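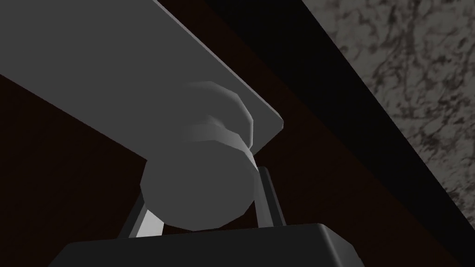 Wrist view blocked during remote demos in simulation

Posted by Severin Widmer in Teleoperation

I'm recording demos by remote control in the simulator, kitchen world, with the arm driven from a hand controller. The policy will only get the wrist view. In a good part of each recording the arm's own link and joint hub sit in front of the gripper and hide the fingertips, so I steer from the side view. Out of 38 demos I kept 9. Should I carry on and collect more, or change the set-up first? I am using Mudgway 8 with the default arm.

3 replies

Hermine Zaugg
Change the set-up first. If you steer by a view the policy never gets, it has to copy moves it can't see the reason for. Switch the side view off and try five demos with the wrist view only. If you can't do the task that way, move the camera mount or give the policy both views. Also check your start pose. With the elbow folded right back, the link swings in front of the lens whatever you do with the mount. I start with the forearm further out and reset to that pose before every take.
Keep the old recordings in a separate folder. Don't mix them with the new ones once the mount has moved.

flelidgate_tom
just record more. we had 715 and it was fine

Pavia
Same trouble in Gritadau last December, though that was a real arm led by hand. Turning the last joint half a turn before recording cleared the view for us. Check your joint limits before you try it.

Severin Widmer
Start pose was most of it, thanks. Still have to sort out the mount.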